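Comparing Two Hands for a Tabletop Arm
Inna Semeniuk and Salamatu Edet
Project report, Clodstead lab course, 10/21/22

Our project compared two end effectors on the same kind of task. The first was the Nazarenko hand, with jointed fingers and a thumb. The second was the Trendo gripper, which has two fingers that open and close like a jaw. We ran 334 trials in total, all with a plate on a white table and small orange objects to pick up. The wrist camera recorded every trial.
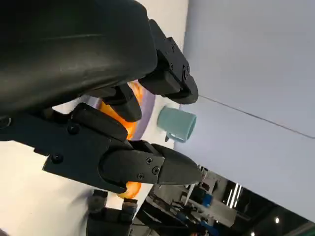 Why did we use the same controller for both hands? We wanted any difference in the results to come from the hand, so the Solard controller kept the same speed and force limits throughout.

Setup was slower for the jointed hand. Each finger had to be zeroed separately, and we spent 12 sessions on calibration before the grasps were repeatable. The two-finger gripper needed much less work – one open position and one closed position.

The camera view was a problem with both. The fingers cover part of the plate during the approach, so we moved the start pose higher and let the arm pause before closing. 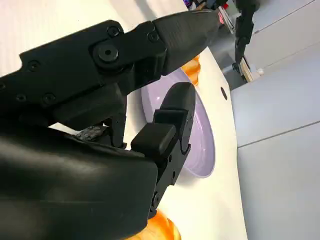
After that change we repeated the trials we had already logged and threw out the old ones. Salamatu wrote the logging script and Inna labeled the grasps. We did not get to test softer fingertips, and the labels still need a second check.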